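Setting the grip on the simulated kitchen cell

Rullell maintenance notes, page 7
Author: Roksolana Stelmakh. Checked by Yurii Ivanyshyn, 13/10/2023.

This page covers the gripper set-up for the kitchen cell as it runs in the Cutari simulator. It applies to the white arm with the black two-finger gripper and the wrist camera view. The fixed view is set up separately.

Before you start

Load the kitchen file and let the objects settle. Do not move the arm while anything on the worktop is still shifting. Open the contact log and clear it. Check that the gripper model is the Flunier one and that the finger tips are listed as separate parts. If they are merged with the inner fingers, the contact points will be reported in the wrong place and the rest of this page will not help.

Setting the grip

1. Send the arm to its home pose and open the fingers fully.
2. Set the finger closing force to 245 and the damping to 620. Both values go in the gripper file. The arm file has fields with the same names; leave them alone.
3. Bring the gripper over the narrow end of the blue test piece. Approach slowly for the last part of the move.
4. Close the fingers and stop the clock.
5. Look at both views before going on.
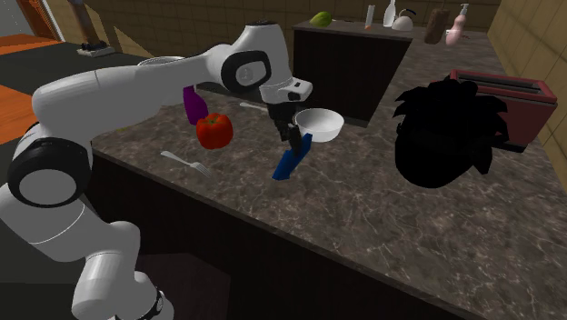
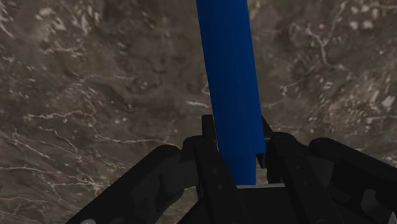 Fixed view (first) and wrist view (second), blue test piece at the gripper.

In the wrist view, the tips should bracket the piece just above the step, with the narrow end between the inner fingers. A slight tilt of the piece is acceptable. Use the fixed view to check for overlap with the bowl. Overlap on the screen does not prove contact, so read the log as well. If the bowl is listed there, raise the wrist and repeat from step 3.

Faults

Piece turns in the grip: the friction value on one tip has probably been reset. Copy the value from the other tip and reload.

Fingers pass into the piece: the time step is too long. Halve it. Up to 2 halvings are allowed before the run becomes too slow to use. After that, reduce the closing force.

One finger closes before the other: check that the linkage on each side is tied to the same drive. Files brought over from the old Shevchuk cell often lose this tie.

Wrist view does not follow the gripper: the camera has been attached to the arm base. Attach it to the wrist housing and restart the viewer.

After a change

Save the gripper file under a new number and note the force, damping and time step in the cell log. Run the grip again from the home pose. A grip that was started from any other pose is not entered as a pass.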